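Robot club, week four: soft things
Oct 25, 2024

I missed the last write-up, so this one covers two sessions. The short version is that we have stopped doing blocks and started doing cloth, and cloth is harder.

The club has split into two teams for the term. Kerkance are doing sorting and Barrera are doing handling, which means picking a thing up, moving it and putting it down in a sensible state. I am with Barrera. Teófilo Cabrera runs our half and also wrote most of the scoring sheet, so there is no point arguing with him about the scoring sheet.

The entry we are working towards is the Gruton round. Each team gets a set of household items, and one of them has to be soft. We talked about a tea towel and a sock before settling on a cap. A cap has a stiff part and a floppy part, and the marks go up if you can show the arm coping with both.

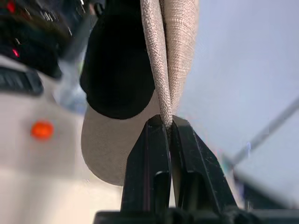
Choosing where to grip took up most of the first session. I wanted to go for the brim, as it keeps its shape and the arm has a fair idea where it will be. Teófilo preferred a fold of cloth, on the grounds that you can nearly always find a fold. With the fingertips closed on a narrow bit of the beige material, the brim ends up hanging lowest, and that matters to us when we plan how to set the thing down. The scratches on the finger don't affect the grip as far as I can tell, but I have put new fingers on the list anyway.

We have 3,562 saved attempts on the club drive now. That covers everything since September, blocks included, and a good part of it is badly labelled. I spent an evening on the first 500 and renamed them by object and by person. If you drove the arm in September and didn't put your initials in, please have a look and claim yours. The folder is called Wundside, after the old club laptop, and I am not changing it again.

For the second session we worked with more things out on the table. The sorting team want clutter, and the round allows it, so both teams may as well get used to it. It does make the planning slower. The arm has to be brought in from a side where there is room, and with two grippers you also have to think about where the other one is going to be – we had not written anything down about that until now. 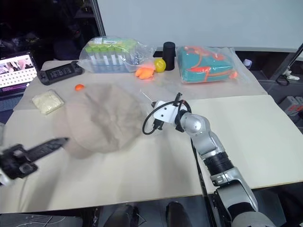
The cap on the left-hand board, with most of the other items along the back.

Jobs before next time: finish the labels, agree a starting position for both grippers, and decide whether the cap always starts crown up. I say it should, at least until the round. Teófilo wants it random. We will try it both ways and put the scores in the sheet.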